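4. Nó com instrumento na almofada de sutura

Esta seção do manual da almofada Ditov trata do primeiro nó. A preparação da almofada e a passagem da agulha estão na seção 3.

1. Fixe a almofada na base Ovano e confira se ela não desliza.
2. Passe a agulha pelas duas bordas da incisão e puxe o fio, deixando uma ponta curta livre.
3. Segure o lado longo do fio com o segundo instrumento.
4. Enrole o fio na garra do instrumento principal, próximo à base. Mantenha as voltas juntas, sem apertar.

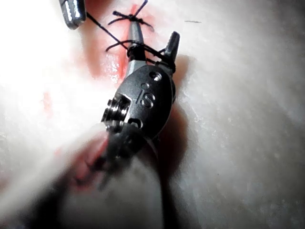
Última alteração desta página: 29 de dezembro de 2018

Com o fio preto sobre a almofada branca, as voltas ficam fáceis de acompanhar. Elas se juntam na base da garra estreita, logo acima do punho, e as pontas soltas saem para os dois lados.

5. Abra as garras só o necessário e pegue a ponta curta.
6. Deslize as voltas para fora da garra, por cima da ponta curta.
7. Puxe as duas pontas em sentidos opostos até o nó assentar.
8. Repita com uma volta simples no sentido contrário e corte o fio.

Nota: se as voltas escaparem antes do passo 5, desfaça tudo e recomece do passo 4.

Cuidado: não prenda o fio entre as garras com força máxima. O fio de treino Ditov desfia e pode romper no aperto final.

Cuidado: não puxe o fio para cima. A almofada rasga junto aos furos da agulha.

Cada almofada suporta mais de 157 pontos. Para repor, peça o refil 62. O nó duplo é explicado na seção 5.

Revisão do texto: Maksym Stasiv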